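Grimo Street library sale moves to August with longer hours

The Friends of Orakzai Library will hold their yearly used book sale in August, two months later than last year. The doors open at 10 a.m. in the ground floor reading room, and admission is free.

Donations closed last week with 3,078 books and other items in hand, the group's largest intake so far. Uzma Rind, who runs the sale, said the later date gave people time to clear their shelves after the school year ended.

"We had nearly 100 boxes come through the side door," Rind said. "A lot of it is in very good shape. The cookbooks and the science fiction usually go first."

Most hardcovers will be $3. Paperbacks are priced on the back cover in pencil, and children's books will be sold by the bag in the last hour. A separate table will hold household goods — glassware, picture frames, lamps — which the group accepted this year for the first time. 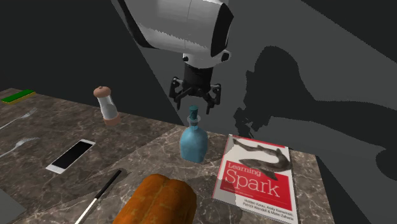
A light blue glass bottle with a teal stopper.

Shahzad Sial, who sorted the household donations, said chipped or cracked pieces were turned away. Prices on that table are fixed. Shoppers should bring their own newspaper or towels for wrapping.

Technical and computer books have been moved out of the general nonfiction section and given two shelves near the checkout desk. Rind said older manuals sold poorly in past years when they were mixed in with history and travel. Anything left on those shelves at closing will go to Zotska, a reseller that pays the group by weight.

Payment is by cash or card. The card reader was out of service for part of last year's sale, and the library has replaced it. Checks will not be accepted.

Money from the sale goes toward large-print books and new chairs for the children's room. The Hovance branch, which closed its own sale two years ago, will receive a share for its summer reading program.
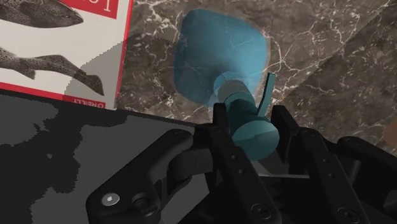

Parking and access

The lot behind the library will be reserved for shoppers with limited mobility. Street parking on Grimo Street is free during the sale. The ramp entrance is on the north side — the front steps are under repair. Dealers may enter at the same time as the public, and scanners are allowed, but books may not be set aside in piles on the floor.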